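Filed under: Jobs & Calls / Robotics / Paid studies

Call for participants + two part-time positions – Grullmont grasping study, spring round

Posted 2019-01-27 by the Gernside Lab
Shares: 23 | Comments: 7

Short version first, we're behind on this already. The Gernside Lab is looking for 25 people to take part in a paid study on how robots learn to pick things up out of a bin. Also two part-time bin operators. No robotics background needed for the study. Some needed for the jobs. Details below, please read before writing in.

What the study is

Grullmont is our method for letting an arm learn picking from its own tries. No 3D models of the objects, no one drawing outlines around things. The arm looks into the bin, picks a spot, closes the gripper, lifts, and a second look decides if it got something. That outcome goes back into training. Do it enough times and the guesses get better. That's the basic idea and other groups do versions of it.

What's different with ours is the "second opinion" step. Before closing the gripper the model scores its own grasp, and if the score is in the mushy middle it asks a person. The person sees one still view from above and clicks yes, no, or a better spot. Takes a few seconds. We want to know how much those clicks are worth, and from whom.

First result, from last fall: 2543 grasp attempts, mixed household objects, one arm. Runs with human clicks in the uncertain cases reached the same success level as runs without them in noticably fewer attempts. Good. But all the clicks came from people in our own lab, who have stared at that bin for a year and know what the arm can and can't do. We don't know if it holds up with regular people. Hence this call.

We also saw something we didn't expect – lab people were too cautious with soft and flat things. They said no to grasps that the arm then made just fine when we let it go ahead anyway. Could be habit. Could be the top view. A fresh group should tell us which.

What you would do as a participant

- Come in for one session, or two if you like. Each is 90 minutes with a break in the middle.
- Short vision check and a practice block. The practice doesn't count toward anything.
- Sit at a screen in the room next to the arm. Stills come up, you click.
- Half the group gets feedback after each click, half doesn't. You don't get to choose, sorry.
- In the last block you watch the arm live and say out loud what you think it'll do.
- Fill in a one-page questionaire and go home.

You won't touch the arm or the objects. There's no right speed. Some people are fast, some aren't, we want both.

Who can take part

Adults 18 and over. Normal or corrected vision. Comfortable reading English on a screen. You can't have worked on robot grasping for pay or for a degree. Warehouse, retail, kitchen or assembly line work is fine, and we'd really like more people from those jobs. If you're color blind, still write in, tell us which kind and we'll put you in the right block.

If you did the Choi pilot with us last year you can't do this one. The stills overlap too much.

Pay

Flat rate per session, paid by gift card or check the same day. You get paid for the whole session even if you stop early. Bus fare back with a receipt. Exact rate is on the consent form, which we mail you before you agree to anything.

The two jobs: bin operator (part time)

This is the hands-on end. The arm runs on its own for long stretches but the bin doesn't look after itself. You would:

- load and swap object sets from the list, log each swap
- reset after jams, drops and cable snags
- check the bin clamps and tape marks before each run, and re-measure if anything moved
- wipe down or pull objects that are getting too beat up
- flag runs where the success check got it wrong (it does, mostly with thin things)
- sit in on participant sessions and keep the arm side going
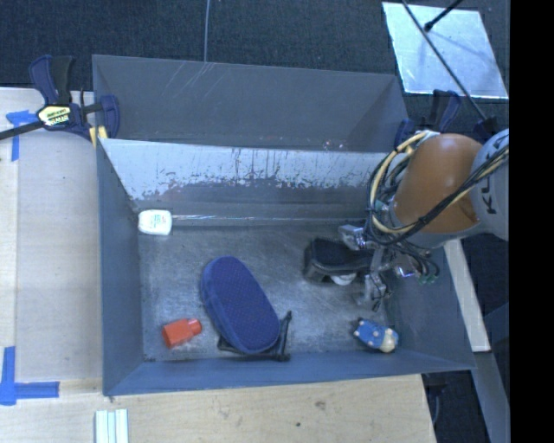
The arm working over a mixed set in the gray bin, clamps on the rear corners.

Sets are mixed on purpose. Hard next to soft, shiny next to dull, things that roll, things that lie flat. When something ends up half under something else, leave it. Those are the cases we need. Operators who tidy up between tries wreck the data and we've had to throw out runs over it.

Need to have:
- steady attendance, this matters more than anything else here
- comfortable around moving machinery, will follow the stop procedure every time
- can keep a clean log
- basic command line, enough to start a script and read an error

Nice to have:
- any time with industrial or research arms
- Python
- can crimp a connector or re-route a cable without making it worse

Students welcome for both jobs. Hours are split between mornings and late afternoons. We can work around classes if you send the schedule up front. Training is two weeks, paid, next to a current operator. Both positions start before the April sessions and run through the end of the round, with a possible extension if the Prasuvberg comparison gets its funding. That one repeats the whole study on a different arm with a suction tool, so operators who already know the routine would get asked first.

Data and privacy

We keep your clicks, your timing and what you say in the last block (audio only). No video of participants. Everything is stored under a number. You can pull your data until we start the analysis, after that it's mixed in and we can't seperate it. Click data will be released along with the grasp attempts when the paper is out. Audio won't be.

How to apply

Study: write to the Gernside front desk, subject line "Grullmont clicks". Give your age range, what kind of work you do, and mornings or afternoons. Don't send a resume, we don't need it.

Jobs: same desk, subject line "bin operator". Resume, one page max, plus a few lines on a time you kept a machine or a process running. Doesn't have to be a robot. Dishwasher line is fine. References later.

Study slots are filled as mail comes in. Jobs stay open until both are filled. We answer everybody but it can take a week.

Building is step-free from the side entrance. The arm room is loud when the compressor kicks in – ear plugs at the door. Tell us ahead if noise is a problem and we'll book you a quieter slot.

Related posts
- Choi pilot: results for participants
- Grullmont object list, revised
- Prasuvberg comparison: what we're planning
- Open thesis topics at Gernside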